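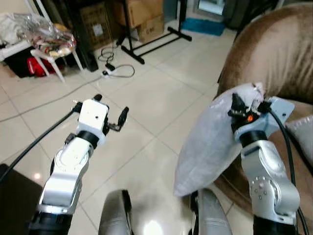
About us

Hello, and thanks for clicking on the page that most people skip. I'm the one who runs Relura, and if you ring the number at the bottom of the site it's nearly always me who picks up, usually with a mouthful of toast.

Relura is a small language school in Jurnton. We teach evening and daytime classes to grown-ups, and we've been at it for 11 years, first in a room above a shoe repair shop and now in our own place on the corner by the old bus depot. We teach Spanish, Italian, French, Portuguese and a bit of German, plus English for people who've moved to the area and want to feel happier chatting at work or at the school gate.

How it started

I never planned to run a school. I was working in an office in Pistport, doing invoices for a firm that sold garden sheds, and I'd signed up for a Spanish evening class at the college because a holiday had gone badly wrong and I'd had to explain a lost suitcase by drawing it. The class was lovely. Then the college cut it halfway through the year, and there were nine of us with half a textbook left and nowhere to go.

So we met in my kitchen. I made soup, our teacher brought the book, and we carried on. By the end of that summer there were people asking if they could bring a sister or a neighbour, and I'd run out of chairs (two people were sitting on the freezer). In July I went to look at the room above the shoe shop, found out the rent was less than I'd feared, and handed in my notice on the sheds.

The first year was hard. I had no idea how to set a price, so I set it too low, then put it up and wrote everyone a long apology that they all thought was very funny. We had 2 classes, Spanish and more Spanish. The Italian came along because one of the Spanish lot fell for somebody from Bari and needed to talk to his mother.

The name

People do ask! It doesn't mean anything in any language, as far as I know. I wanted something that you could say easily whichever language you grew up with, and I spent a whole train journey writing made-up words on the back of an envelope. Relura was the only one I could still read when I got off.

What the classes are like

Small, mostly. We stop at ten in a group, and I'd sooner open a second group than squeeze in an eleventh person who never gets a turn to speak. You'll talk in your very first lesson, even if all you can manage is your name and whether you like cheese. We do grammar too, because you can't get far without it, but we do it in short bursts and then go back to talking.

There's homework if you want it. Some of our students love it and come in with pages and pages, and some haven't opened the book between one lesson and the next since they joined, and they both seem to get there – just by different roads. The teachers will mark whatever you hand in. What they won't do is tell you off.

Lessons last an hour and a half with a tea break in the middle. The break is meant to be ten minutes and is often more like twenty, and I've given up fighting it, as I've heard better French over the biscuit tin than I ever have in the classroom.

We don't do exams as a matter of course. If you need a certificate for a job or for a course, tell us early on and we'll help you pick one and get you ready for it, and we can do that one to one or with a friend if you'd like to share the cost.

Who comes

All sorts. We have 142 students on the books this term, which is the most we've ever had, and I still get a bit wobbly when I look at the list. There are people who've bought a place abroad, people with grandchildren who speak another language at home, a few nurses, a whole bell-ringing group who decided to learn Portuguese together, and plenty who simply fancied doing something with their evenings. Our youngest students are 18 and our oldest ones won't tell me.

If you left school thinking you were no good at languages, you'll be in very good company. I got the lowest mark in my year for French. The report is in a drawer in my desk and I'm happy to show it to anyone who's nervous.

The teachers

I won't list everybody, as they'd hate it, but they all teach because they like it and most have been with us for years. Some grew up speaking the language they teach and some learned it later on, and I think it's good to have both. The ones who learned it as adults can remember exactly what it was like to get stuck on the same things you're stuck on.

Every teacher sits in on someone else's class once a term, and I sit at the back of beginners' groups from time to time too. I'm in the German one at the moment. I'm not good. Please don't ask me to order anything.

The Asamoah room

Our biggest classroom is called the Asamoah room, after the family firm who had the building before us and sold cloth from it for a very long time. Their long cutting table was still there when we moved in, far too heavy to shift, so we kept it and put a class around it. It's where we hold the film nights and the end-of-term supper, when everyone brings a dish from somewhere and has to describe it in the language they're learning. You get some very odd descriptions of quiche.

Downstairs there are two smaller rooms, a kitchen, and a loo with a step up to it. The front door and the Asamoah room are on the level. If steps are tricky for you, let me know when you book and I'll make sure your class is in there. We swap rooms all the time, so it's no bother.

Trips

Once a year a gang of us goes away for a long weekend, to practise and to eat. It's open to everyone, including complete beginners, and you can bring someone who doesn't come to classes. So far we've done Porto, Seville, Lille and Turin. We travel by train when we can, and there's a rule about not speaking English at breakfast that has led to some very quiet breakfasts.

The trips aren't a money-maker for us. You pay what your bed and your ticket cost, and a little bit towards the teacher who comes along.

Prices and that sort of thing

It's all on the prices page, but in short you pay by the term, and you can split it into 2 payments if that's easier. If you try a first lesson and it isn't for you, you don't owe us a penny. If you miss a week because of work or a poorly child, you can drop in on another group at the same level – just send me a message so that I know how many copies to print.

We keep a few places each term at a much lower price for people who'd struggle with the full one. You don't have to fill in a form or prove anything. Have a quiet word or send an email, and it stays between us.

Finding us

We're five minutes' walk from Jurnton station, on the corner opposite the old bus depot, with the green door. The Pistport bus stops right outside and the last one back leaves after our late classes finish, though you do have to skip the washing up to catch it. There's free parking in the side street after six.

New groups start three times a year and you can join most of them in the first few weeks. If you're not sure what level you are, come in for a chat and a cup of tea, and one of the teachers will have a little natter with you and work it out. It isn't a test, and you can bring a friend.

Email is best if it's a long question. For a quick one, ring, and let it ring for a while, as the phone's in the kitchen and I might be upstairs looking for the board pens.

Page last updated 27 November 2018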